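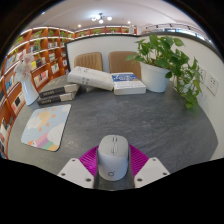 Reading Room Attendant, part-time
Chisholm Reading Room, Justuvville

We need one person to keep the tables and shelves in order. You will stack books, put mouse pads and mice back in place and water the plants.
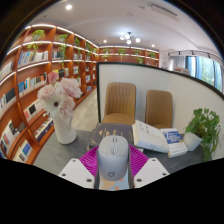 Shifts are 2 hours, with a late one on Thursday. Training starts in March.

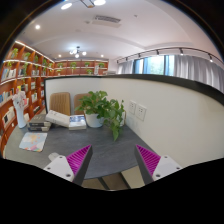

Nathalie Kowalchuk adds that reshelving takes up most of a shift, so expect to be on your feet.
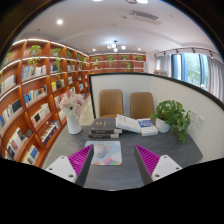 No library experience required. Apply at the desk and ask for Harvey Morin.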